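Bamow Cell Rules, second edition: three stars

Bamow's laminated rule card for two-arm benches costs more than lunch and covers 110 square inches, most of it logo. We've had it up since November. Sandu's card is cheaper and says "be careful" in 2 languages.

The good part is rule 3, on cables: tie to the link, leave slack at the joint, check before every run. Favden should copy it. The reset rule is weaker. It wants the bench "returned to start," and our Monday crew has several theories about where start is. 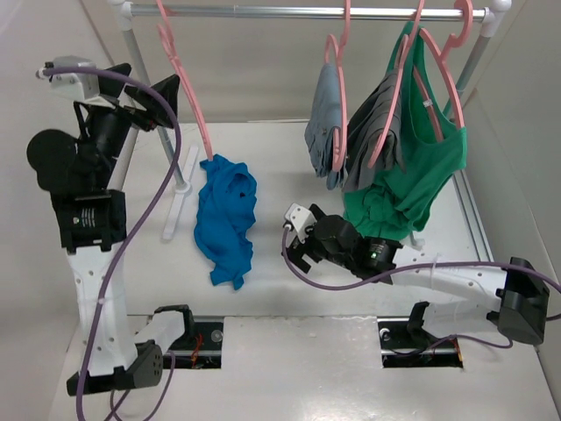

Garment work gets one paragraph on the whole card. It says loose items must be "presented consistently," a fine thought to have beside a blue garment lying twisted in deep folds near the foot of the rack. Sendurura's card at least defines a fold. Buy Bamow for the cables and bring a marker.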